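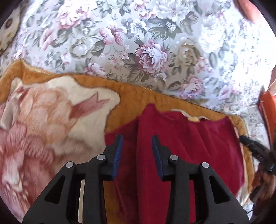 ## Decken, Überwürfe und rote Tücher: was ich über das Waschen und Wegräumen gelernt habe

Wenn im Oktober die Heizung zum ersten Mal knackt, ist bei mir Deckenzeit. Dann kommt alles aus dem Schrank, was weich ist und wärmt, und wandert durchs Haus, aufs Sofa, aufs Bett, über die Sessellehne, und irgendwann liegt ein großer Haufen da und ich frage mich (jedes Jahr wieder!), was davon eigentlich bei wie viel Grad gewaschen werden darf. Seit ich mir die folgenden Dinge aufgeschrieben habe, geht es bei uns deutlich entspannter zu, und vielleicht ist ja auch für euch etwas dabei.

### Fleece: lieber kühl und mit Platz

Fleecedecken sind dankbar, solange man sie nicht quält. Ich wasche sie bei 30 Grad im Schonprogramm, mit flüssigem Feinwaschmittel und ganz ohne Weichspüler. Der legt sich auf die Fasern, und dann fühlt sich die schönste Decke nach ein paar Wäschen an wie ein alter Waschlappen. Die Trommel mache ich höchstens halb voll. Handtücher haben in dieser Ladung nichts verloren, sie fusseln furchtbar, und Fleece sammelt jedes einzelne Flöckchen ein. Wer es trotzdem einmal gemacht hat, nimmt am besten eine Kleiderbürste und etwas Geduld, und zwar erst, wenn die Decke ganz trocken ist.

Bügeln bitte gar nicht. Ich habe vor Jahren eine wunderschöne Decke mit dem Bügeleisen ruiniert, an einer Ecke war sie danach hart und glänzte, und diese Ecke lag dann eben immer unten.

### Rotes und Weinrotes: der Essigtest

Bei roten Stoffen bin ich vorsichtig geworden. Vor der ersten Wäsche drücke ich ein feuchtes weißes Läppchen ein Weilchen auf eine Stelle am Saum. Wird es rosa, kommt das Tuch allein in eine Schüssel mit kühlem Wasser und einem kleinen Schuss Waschmittel, und zwar so oft, bis das Wasser klar bleibt. Bei einem Tuch hatte ich dafür einmal 6 Durchgänge nötig, aber danach war Ruhe.

Meine Mutter schwor noch auf Essig im letzten Spülwasser. Ob er die Farbe wirklich hält, da gehen die Meinungen auseinander, ich gebe trotzdem einen Schuss hinein, weil er Kalk löst und der Stoff sich danach angenehmer anfühlt. Nur bitte nie zusammen mit Chlorreiniger! Und getrocknet wird Rotes bei mir im Schatten, auf links gedreht, wenn es etwas zum Drehen gibt.

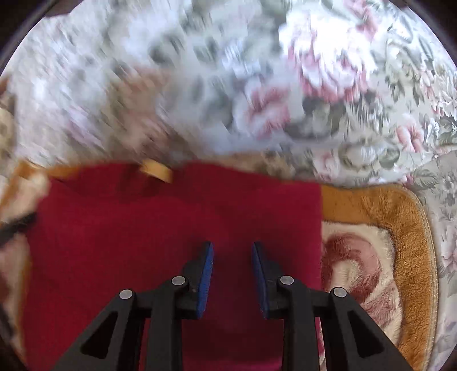

Feuchte rote Tücher lege ich übrigens auch nicht »nur mal kurz« auf etwas Helles. Dieses »nur mal kurz« hat mich einen Kissenbezug gekostet. Falls es doch passiert, gleich mit kaltem Wasser tupfen, von außen nach innen, und auf keinen Fall reiben oder mit heißem Wasser kommen.

### Geblümtes auffrischen, ohne es auszubleichen

Helle Blumenmuster sehen schnell müde aus, und meistens ist daran gar nicht der Schmutz schuld, sondern zu viel Waschpulver. Vollwaschmittel mit Bleiche nehme ich nur für reines Weiß, alles mit Muster bekommt Colorwaschmittel. Baumwollüberwürfe vertragen oft 60 Grad, aber schaut bitte aufs Etikett, denn mancher gesteppte Überwurf möchte es kühler haben. Gegen muffigen Geruch hilft manchmal schon ein trockener, windiger Vormittag auf der Leine.

Bei Polstern, die man nicht abziehen kann, gehe ich so vor:

- gründlich absaugen, mit der Polsterdüse und immer in eine Richtung
- Natron dünn aufstreuen, 20 Minuten liegen lassen, wieder absaugen
- Flecken mit lauwarmem Wasser und etwas Gallseife tupfen, vorher an einer versteckten Stelle probieren
- mit einem trockenen Tuch nachdrücken und das Fenster offen lassen

### Zusammenlegen und verstauen

Große Decken falte ich auf dem Bett. Auf dem Boden tut mir der Rücken weh, und in der Luft verheddere ich mich. Erst längs zur Hälfte, dann noch einmal längs, und dann von einem Ende her locker aufrollen. Fast 20 Jahre lang habe ich alles scharfkantig gestapelt und mich über die Knicke geärgert, gerollt gibt es die kaum noch.

In den Schrank kommt nur, was völlig durchgetrocknet ist. Ich lasse die Sachen nach dem Abnehmen noch 2 Stunden über einer Stuhllehne hängen, dazu ein Säckchen Lavendel ins Fach, das ich ab und zu knete, damit es wieder duftet. Vakuumbeutel nehme ich für Fleece nur, wenn der Platz wirklich knapp ist, und im Herbst schüttle ich die Decken dann draußen kräftig auf.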